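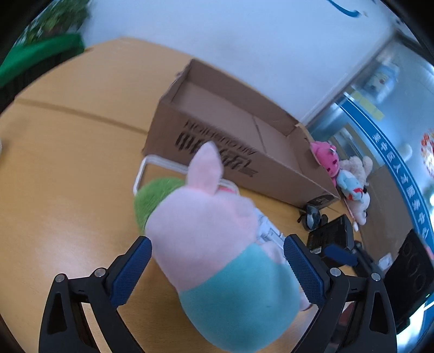
Sorting table with open carton and plush items, Elville store room

Minutes – Soft Toy Stock and Packing Meeting
Date: 10/4/21
Present: Graça Godinho (chair), Lourenço Teixeira, Marcela Doležal, Emiliano Llorente
Apologies: Juniper Kasprzak
Minutes taken by: M. Doležal

1. Previous minutes
The July minutes were accepted with one correction. Under item 4, "Jardine" should read "Gralell". The Jardine shelving was not discussed in July.

2. Stock on hand
L. Teixeira reported 89 plush items logged against a target of 100 for the Purov shipment. Bears and other animals are now entered under one code. Items with long pile, loose tufts or wired parts stay under a separate code and are not to be merged.

3. Sorting table
The wooden table remains the only surface for sorting. G. Godinho asked that toys waiting for inspection be kept at the wall end, to the right of the carton, and that the front of the table be used for the item being checked. Small accessories and cables are to be removed from the table before a carton is closed. E. Llorente noted that the long seam in the tabletop collects lint and should be brushed out at the end of each session.

4. Cartons
Flaps are to be folded inward while a carton is being filled. Reused cartons with old printing are acceptable for Purov, provided the new label is placed on a plain side and the old one is covered. Gralell will not accept reused cartons. L. Teixeira to order 9 new ones in the medium size.

5. Inspection
Two-tone items – pink and mint in particular – are to be checked at the color join, where the stitching is most often short. Pull test on ears and limbs as before. Failed items go to repair with a written tag. Two items are in repair at present, both with open side seams.

6. Wire pieces
White wire frames are to be kept apart from long-pile toys when packed, as the pile catches on the bars. E. Llorente to find a flat bag of suitable size. M. Doležal asked whether frames could ship in a carton of their own. Left open until the cost from Jardine is known.

7. Actions
L. Teixeira – order cartons, update stock codes
E. Llorente – flat bags for wire frames, lint brush for table
M. Doležal – ask Jardine for carton cost
J. Kasprzak – collect repaired items and return them to the log

8. Other business
None. Next meeting to be set by the chair once the Purov shipping date is confirmed.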